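*Wendelin Fuchs, September 26, 2025*

I have been meaning for months to write something in defence of the small tray, and every time I sit down to do it I end up tidying instead, which I suppose is a kind of argument in itself. My view is a simple one. A big table wants to be kept as clear as you can bear to keep it, and somewhere near the middle of it there ought to be one little tray, a plain one with a bit of a rim, where the small flat things of the day can be put down and found again. 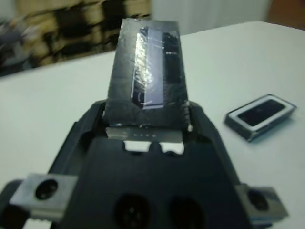
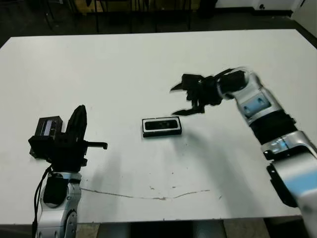 I grew up in a house where the table was never clear. It was a good table and we loved it, but you ate your tea with your elbows tucked in, between the seed catalogues and the sewing basket and whatever my father was mending, and if you put down a pair of glasses you might as well have posted them to the moon. When I moved to Zultedby I bought a white table, a large one, much too large for the flat if I'm truthful, and I swore I would be able to see all of it every evening before bed. I have kept that up for 33 years, with lapses, and one or two of the lapses lasted a whole winter.

White was the right choice, and I'll argue with anyone over it. People tell you that a white table shows everything, and they say it as a warning, but I want a table to show me everything! A crumb on dark oak can sit there until Christmas. A crumb on a white table is a small reproach, and you sweep it into your hand without even breaking off the conversation. The same goes for paper clips, pen lids, batteries, those tiny screws that fall out of spectacles. Anything dark left lying on it fairly shouts at you. My sister has a beautiful brown table from Hauser, polished like a conker, and she has lost more hearing aid batteries on it than I can bear to think about.

Now, the tray. I have gone through a good many over the years, and I have firm opinions, so you must forgive me if I go on a bit.

It should be small. This is where most people go wrong, and I went wrong myself with a great wide thing from Turnis that had handles on it and could have carried tea for 8. A tray that size isn't a tray at all once it is on the table, it's a second table, and it fills up in just the way the first one would have done. Within a week mine had a torch on it, and a ball of string, and a library book, and underneath the library book were the very keys I'd bought the thing to look after. The right tray holds what you had in your pockets and perhaps one thing more. When it is full you have to deal with it, and since it is so small the dealing takes no longer than the kettle.

It should have a rim, but a low one. With no rim, things slide off when you move it, and with a high one you are really talking about a box, and I distrust boxes. You can't see into a box from the other side of the room. I like to be able to glance across from the cooker and know that my telephone is where I left it, and I like to be able to pick it up without having to go fishing with my fingernails. (My fingers are not what they were. A thin flat thing lying flush on a flat surface is a misery to lift, and whoever decided that everything we own should be thin and flat has never had a stiff thumb.)

And it should be plain. I had one for a while with a painted border of lemons, a present, and very kindly meant, and it made everything I put in it look like clutter, because the eye was busy already. A plain one does its work quietly, and after a month you stop noticing it altogether and simply find that your things are there.

I know perfectly well what the other side says, because I've been hearing it across dinner tables for most of my adult life. They say that a tray only moves the mess about. They say a tidy person doesn't need one and an untidy person won't use one. There is something in this, I won't pretend otherwise. I've seen a house with a tray on every surface and not a thing put away in any of them, and it gave me a queer feeling, like walking round a shop. But I think they have misunderstood what the tray is for. It isn't there for putting things away. Putting away is for drawers and cupboards, and it is done properly, on your feet, when you have the energy. The tray is for setting down, which is a different act altogether and one we do dozens of times a day with our minds on something else. Most of what we lose, we lose in the setting down.

There's the matter of dressing things up to protect them, too, while I'm on the subject, and here I'm afraid I'm going to be less generous. I can't be doing with it. Sleeves, films, pouches, little quilted bags with a drawstring. I bought a Pumov case in July, for 263 kroner, and the case is now kept in a drawer so that it won't get scratched. If a thing has a good place to lie down, it gets knocked far less often than if it spends its life being balanced on the arm of a chair, and in my experience a soft landing every time does more for it than any amount of wrapping. Tape I do allow. Tape is honest work, and it has held my reading lamp together since the spring.

What I would suggest, if you are at all tempted, is to try it before you buy anything. Take everything off your table, and I do mean everything, the fruit bowl as well, and live with it like that for 4 days. You'll find it rather bleak on the first evening. By the second you will have noticed where your hand goes when you come in through the door, because there'll be a little gathering of things in that spot, and that is where the tray wants to be. Mine is a shade to the left of the middle, which surprised me, as I'm right-handed and had always kept it on the other side.

Then put the fruit bowl back if you must. I put mine on the windowsill, where the pears ripen too quickly and have to be eaten over the sink, and I've grown quite fond of eating them that way.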